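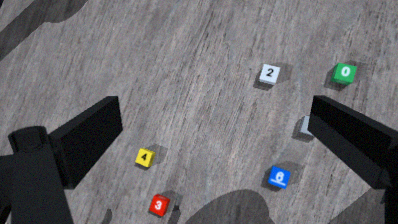

Fig. 2. Numbered cubes in the Pileo simulator, seen from between the gripper fingers.

Right, kit choices for the sorting task. I've been trying Pileo, the simulator that Prosen sells with its teaching pack, and I like it more than I thought I would! The shadows are decent, the wood grain is busy enough to give your colour detection a proper workout, and the digits are worth reading at an angle (try the blue 6 before you trust your code).

Price: 699 for the pack, or 214 if you skip the arm and take the software alone. I'd go for the software first. Collus does a rival bundle, but its gripper model felt stiff to me and the manual is hard going.

For Friday: read section 4 of the Kwok guide, load the cube task and write down which cube you'd pick up first, and why. Watch out for the grey one tucked under the right fingertip.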